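Swap shelf news

17 November 2019

Quick one this time, boiler man due any minute. The swap shelf at Liltmont is two years old this month!! 742 items in and out since we opened, which is more than the old book table managed in its whole life. Well done all.

Few bits to know. Tickets now go ON the item, not in the tin. Name, date, does it work yes/no. If you don't know, put don't know. Cables taped to whatever they belong to please, we have a carrier bag of chargers and no idea. Nothing with a cracked plug. No duvets (again).

Kettles and toasters always wanted, ditto lamps. Board games fine if the peices are there. Boxed things go fastest, headsets especially, so keep the packaging if you've got room for it.
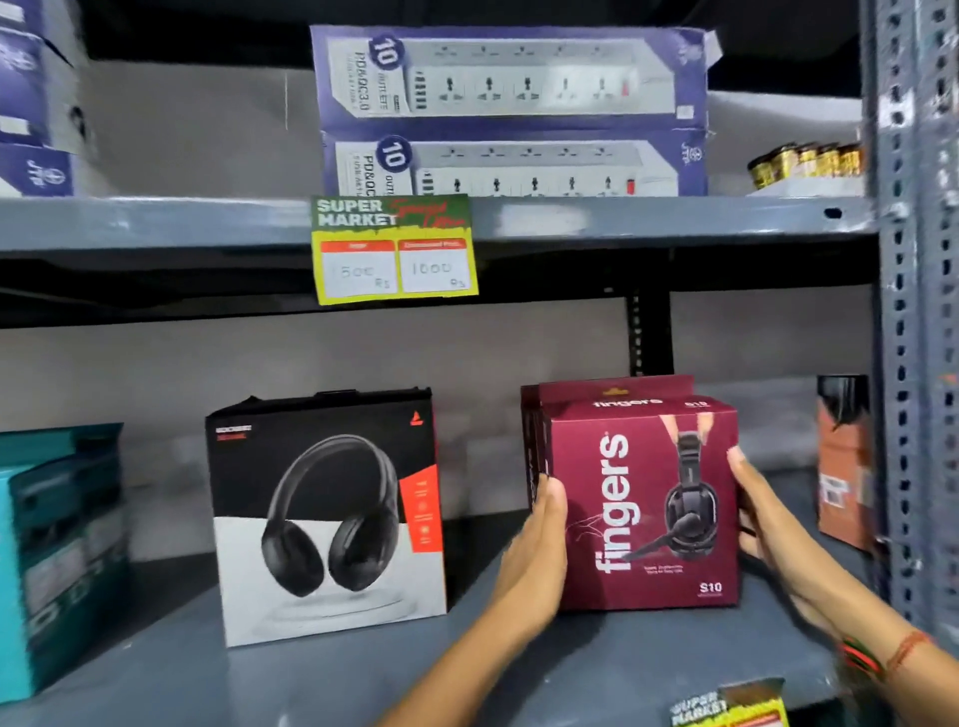
Gholamreza Zamani thinks one month is too short before unclaimed stuff goes to the tip run, and that people who only get in every few weeks miss the lot. He'd like six weeks, with the ticket turned over at the halfway point so we can all see what's hanging about. Fair point. We'll try it until February and see if the shelves cope.

Money: 223 pounds in the donations jar, most of it going on the new trolley, the old one has a wheel that locks. Jeanine Jacobs has the reciept book if you want to look.

Still short on the late slot. Two hours, tea provided, heating less so. Put your name on the sheet by the door or tell Thijs Baert.

Also whoever left the casserole dish, it's lovely, but is it a donation or did you forget it?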